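Dondstead Food Walks: progress report to the Asadi Fund
Prepared by Chantelle Molefe, October 2, 2020 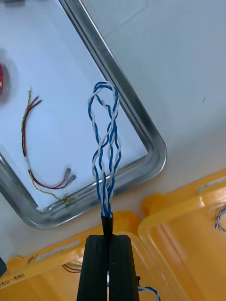 Dear Thandeka,

It has been a funny sort of season, as you can imagine, but I'm happy to say the walks are going again and people seem very glad to be out eating! We have taken 657 visitors through the old town since January, mostly in little groups of nine or fewer, and Els Wouters has led the greater part of them herself (on a bad knee, bless her).

The evening route now ends at the harbor instead of the market hall, so guests get their fish soup while there is still some light on the water. Máté Somogyi has talked two more family kitchens into joining us, and one of them makes a plum dumpling I would happily cross an ocean for.

The printed map is behind - I'm sorry about that. The Cimis ferry changed its landing and we had to redraw the whole east side. Zodwa Le Roux has the new proofs, and we have set aside 40 copies for the guesthouses to try out first.

Of your grant, 60 percent is spent, nearly all on guide wages and tastings. I would like to move the leftover bus money to the map, if you are willing, and will hold off ordering paper until I hear from you.

Warmly,
Chantelle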